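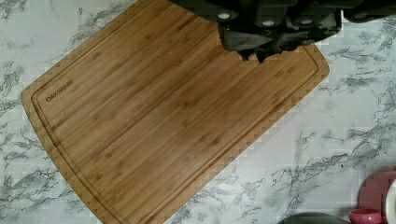 wrist cam, over the cutting board

01/01/2022

New year, same kitchen. Rakiya on the leader arm first, me on the keyboard. She moves slow and smooth, I jerk everything. Have to stop gripping so hard — wrist is killing me already.

Board was the warm up. Hover over the corner, hold, back off, again. Lag felt worse than in the Londudar room, maybe just me. Osaze wants 200 good demos of each task before he'll retrain. We're at 87 on the board. Threw out a bunch where I bumped it and then panicked.

Lunch late. Cold rice. Rakiya says I should look at the wrist view only and forget the side one, tried it, got dizzy.

Then toast. Straight down over the slots, fingers pointing down, slice in the left one. Depth is the hard part, no feel in the handles at all so you're just guessing how close teh metal is. Rakiya got the approach way cleaner than me. Asked her to do a few extra so I could copy her elbow.

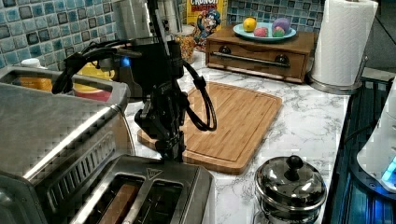

Tomorrow

Rename todays files before Osaze sees them. Ask him about the lag. Tape for the handle. Finish the board demos, then toast agian — me first this time, while I'm fresh.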